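Handheld gripper recording: house rules in pictures
Kestville workshop, gallery page 4. Put together by Magdolna Virág

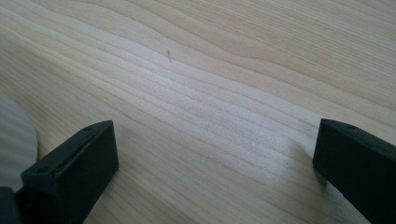
We record short handling tasks with hand-held grippers at two sites, Kestville and Sterholm. The recordings go to the Otora project, where they are checked one by one before anyone trains on them. In August the checkers went through 1,282 recordings and sent back 97. Most of the returns came down to things covered by our own rules, so the rules have been rewritten and are set out on this page. The full text is in the Buchanan folder on the shared drive, under the same numbers.

If you have worked from the old sheet, read rules 2, 4 and 7 again. Those have changed.

Rule 1. Start with the jaws open
Both fingers should be in view and spread wide, with nothing between them. The same goes for the end of a recording. A take that starts with the jaws half closed can't be matched to the width reading and will come back to you.

The bench top in the photo on this page is pale wood with a clear grain, and black fingers show up well against it. Plain white boards gave the checkers trouble because they couldn't tell how far the tool had moved.

Rule 2. Clear the working area (changed)
The middle of the bench is for the task and nothing else. Items needed later in the task may wait at the side. They may show at the edge of the view, as the round grey one does at the left of the photo. The old sheet asked for a completely bare bench, and people were losing time over it.

Specks and small marks on the wood are fine. Don't stop a recording to wipe one away.

Rule 3. Light
Even light, no hard reflections. A slightly bright patch in the middle of the board is acceptable as long as the fingers and their edges are easy to see. Blinds half down at Kestville from noon. Sterholm has no windows on the bench side, so use both overhead rows.

Rule 4. Check the fingers (changed)
Look at both fingers before each session and again after every break. You are looking for cracks, bent tips and anything working loose. Press each finger sideways with your thumb. If it moves, take the tool out of use and write its number on the board by the door. Do not tighten it yourself and carry on, as the tool has to be calibrated again afterwards.

Rule 5. Hands
Your free hand stays out of view. If an item falls off the bench, stop the recording, pick the item up and start a new take. Don't reach in.

Rule 6. Speed
Move at the pace you would use to lay a table. Pause for a second before closing the jaws and again after letting go. Fast takes blur, and slow ones fill the card.

Rule 7. Length of session (changed)
Forty minutes, then a break away from the bench. The tool is heavier than it feels in the first ten minutes. Change hands if you can work equally well with both, and note it in the log.

Rule 8. Logging
One line per take: tool number, bench, task code, your initials. Failed takes are logged too. Of the 1,000 takes planned for the next round, 558 are set down for Kestville and the rest for Sterholm, and the log is the only way we know which tasks are still short.

Rule 9. People in the background
No faces, screens or post on show. Visitors wait behind the yellow line until the take is finished.

Questions about the rules go to Magdolna at Kestville, before the session if possible. Page 5 covers charging and storage.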